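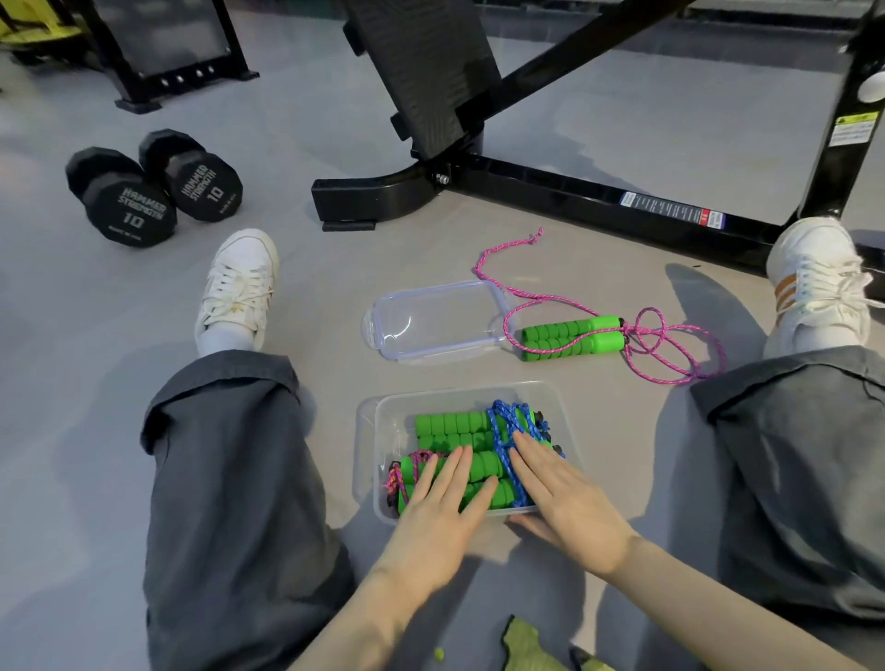
Llevo ya dos meses en el club de robótica de Peñalver y todavía no había escrito nada sobre él. Pido perdón por mi español, que lo aprendí de adulta y a veces construyo las frases al revés.

Nuestro proyecto de este curso se llama Nesside. La meta es que un robot aprenda a recoger material deportivo: meter las cuerdas de saltar en su caja, poner la tapa, dejar el suelo libre. Parece una tarea de niños. Yo también lo pensaba, hasta que intenté escribir los pasos para una máquina.

Las cuerdas son lo más difícil. Un mango de espuma se deja agarrar bastante bien, pero la cuerda va detrás y hace lo que quiere. Cuando una persona guarda muchas juntas, aprieta con la palma abierta y con los dedos de la otra mano busca el trozo que se escapa. Lo hacemos sin pensar. Para nuestro programa son dos acciones distintas, y hay que decidir cuándo empieza cada una.

En abril llegamos a 1237 secuencias anotadas. De estas hemos tenido que repetir 11, por un error mío: yo escribía «cerrar» cuando quería decir «apretar». En mi lengua es casi el mismo verbo, y me dio bastante vergüenza explicarlo delante del grupo. Ahora tenemos una lista de verbos permitidos, pegada en la pared.

El mes próximo presentamos el trabajo en el encuentro de clubes de Lusosance. A mí me toca la parte de las anotaciones, cinco minutos de pie y con micrófono. Ya estoy practicando la palabra «desenredar», que todavía me sale mal.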